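Nigatu 16 Dry Bag Backpack: Review After a Season of Boat Transfers

7 March 2014

The Nigatu 16 is a roll-top dry bag with shoulder straps, sold for short boat crossings where luggage rides on an open deck. I bought mine at the Plalside ferry shop in December and have used it on six crossings to the outer islands, plus the usual wet landings by longtail.

Capacity is given as 16 liters. Measured with the top rolled three times, that is accurate. With four rolls, which is what the label asks for if the bag may go under water, you lose a fair amount of space at the top. A change of clothes, a light towel, a document pouch and a small camera fit. A pair of size 11 sandals does not fit with them.

Empty weight is 600 grams on my kitchen scale. The Edar bag I used before was lighter but had a single shoulder strap, which is a nuisance on a narrow gangplank when you also have a suitcase to carry.
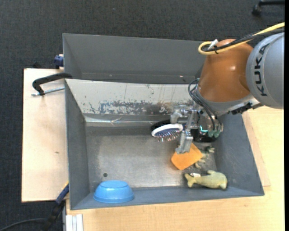
The roll-top closes with one side-release buckle. It is stiff for the first week and then fine. Both ends of the closure strap are adjustable, and the leftover webbing has no keeper, so after tightening there is a loose tail. It sticks up at an angle, much like the white end beside the yellow cable on the KUKA arm, and catches on other bags when the crew stacks luggage. I trimmed mine and melted the cut edge. A rubber band also works. For the price, Nigatu should include an elastic loop.

Waterproofing is good. On the roughest crossing the bag sat at the stern under steady spray for the whole trip, and the contents were dry. I also held it under in a hotel bathtub for a few minutes with four rolls. A small damp patch showed on the towel near the closure, none lower down. I would not trust it with a laptop in the water, but few bags of this type make that claim.

The back panel is flat and unpadded. Pack the towel against it or you will feel the camera. The shoulder straps are wide enough, though the sternum strap slides down as you walk – mine had to be reset at every pier.

Getsemaní Rosales, who travels the same route with the Skutton 20, let me carry hers for one transfer. The Skutton has a padded back and an outside pocket for tickets. It is also bulkier and does not go under the seat on the smaller boats. The Nigatu does.

Price paid was 1,939 baht. Colors in stock were gray and orange. Take the orange if you have to find it in a luggage pile.

Recommended for day trips and single overnights. For longer stays, get the larger size or use it as a second bag.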